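Knit Swap 2021, the photo page

Hello again, knit people! The swap is over, my living room is finally mine again, and 22 of you asked for the pictures, so I'm putting them up as I get to them (slowly, sorry). We had 81 pieces come in this time, mostly sweaters and scarves, plus one very long argument about whether you fold a cardigan with the sleeves in or out. Solveig says in. I say whatever fits the shelf! 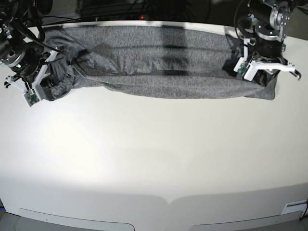
Zultby Textile Reuse Club – Sorting & Folding Team

Charcoal knit on the big white table. I love this speckled gray, it goes with everything and it hides lint like a dream. One end is still all bunched up and the other has a nice square corner, so there's some smoothing to do before it gets folded. Lay heavy knits flat, please, no hangers, or the shoulders grow those funny little points.

More to come once Murray finds his memory card. If you still have a tote with a Zultby tag on it, we'd love it back before the end of November.

Posted 10 November 2021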